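Graramton presenta Amico, su nueva colección de accesorios para cocina y tocador

La línea reúne toalleros en bronce oscuro y tablas de bambú pensadas para viviendas en reforma

Graramton, empresa especializada en equipamiento doméstico, anuncia el lanzamiento de Amico, una colección que estará disponible a partir de mayo en 85 puntos de venta. El catálogo inicial consta de 53 referencias y se dirige tanto a particulares como a estudios de interiorismo.

La colección se articula en torno a dos familias. La primera comprende toalleros de barra con acabado de bronce envejecido al aceite, de tono casi negro, con remates torneados en los extremos y bases redondas de fijación a la pared. La segunda agrupa tablas de cortar de bambú en distintos tonos, del rubio pálido al miel, con ranura perimetral para recoger los jugos.

"Nuestros clientes renuevan la encimera y descubren después que los herrajes ya no acompañan", ha declarado Faustine Millet, directora de producto de Graramton. "Hemos trabajado los acabados sobre mármol claro y sobre bambú, que son las superficies que más nos piden".
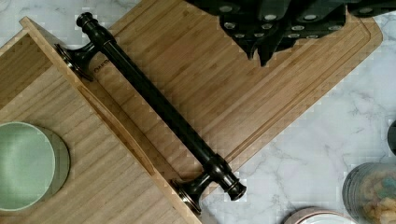

El desarrollo de Amico se ha prolongado durante 10 meses y ha contado con la colaboración del estudio Pelupessy, responsable del diseño de los herrajes. Lachlan Purves, socio del estudio, ha señalado que el perfil de los remates se revisó en varias ocasiones - también el diámetro de las bases - hasta obtener una pieza apta para cocinas de dimensiones reducidas.

Los toalleros se suministran con tornillería y plantilla de montaje. Para su limpieza, la empresa recomienda un paño suave y desaconseja los productos abrasivos. Las tablas deben lavarse a mano y secarse en posición vertical.

La distribución correrá a cargo de Buker, que atenderá asimismo los pedidos profesionales. Las muestras de acabado podrán solicitarse en los propios establecimientos o por correo postal, indicando la referencia 813.

Contacto de prensa: Fabrice Texier, departamento de comunicación de Graramton.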